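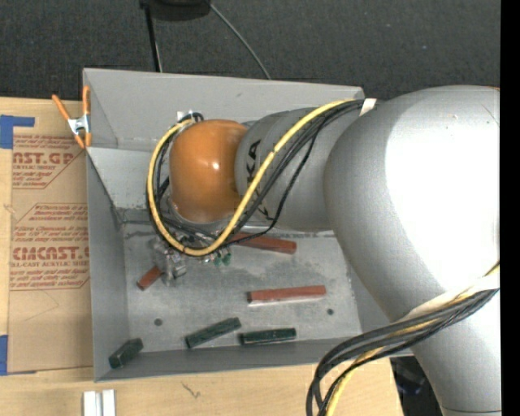 The Open Metal Bin, Reconsidered

Small workshops tend to spend money on drawers and dividers and very little on the plain open bin. It has no lid, no label holder and no moving parts, and it is usually bought by the stack, on price. The differences between one bin and another only show after a few months of use, when the contents have settled at the bottom and hands or tools have to go in after them.

Wall angle is the first thing to check. A straight-sided bin gives the most volume for its footprint and the worst access. Parts lying against a vertical wall have to be pinched from above, and the last few usually end up in the corners. A slanted wall opens the top of the bin beyond its base, so there is more room for a hand to enter at an angle. The cost is shelf space. Two slanted bins side by side meet at the rims and leave a wedge of unused air between their bases.

The Brimau catalog lists slanted bins in two depths, with the deeper one sold mainly for castings and pipe fittings. Gruslow makes a similar shape with a folded rim. Both firms sell in painted and unpainted finishes. Paint is worth having in a damp building. In a dry one it chips at the rim within weeks and the flakes get into the contents, which matters for bearings and threaded parts and hardly at all for brackets.

Depth should be chosen by the part and not by the quantity to be stored. A tall wall keeps round items from rolling out and allows a bin to be filled carelessly. It also hides what is inside. When the stock level falls below half, the person at the bench can no longer see it from a seated position, and reordering becomes guesswork. A strip of colored tape on the inside wall at the reorder point fixes this cheaply.

Sheet metal on a wood-grained tabletop raises a separate problem. A loaded bin dragged over the surface will mark it, and grit under the base makes the marks deeper. Felt pads hold up poorly under weight. Thin rubber sheet cut to the size of the base works better, and it cuts down the noise of parts being dropped in. Cundusham sells a ribbed mat for the purpose in rolls 50 inches wide. Offcuts from any flooring supplier will do the same job.

Noise is often left out of the calculation. Empty metal bins ring, and a hard floor adds to it. Carpet under and around the work area takes off some of the sharpness, though swarf and small screws vanish into the pile and a magnetic sweeper becomes a daily tool. A speckled dark carpet is the hardest to search.

Placement on the table depends on how the bin is emptied. For picking from above, leave clear space over the full opening and keep lamps and shelves out of it. The long side should face the direction of reach. A bin set too near the table edge will creep toward it each time something is pulled out, so leave at least 7 inches, or screw a low batten to the tabletop as a stop.

Bins that are tipped out need checking at the corners, where the seams open first. Run a gloved finger along each one every November, or whenever the stock is counted. A sprung seam can be riveted. A bent rim can be hammered flat over a steel bar.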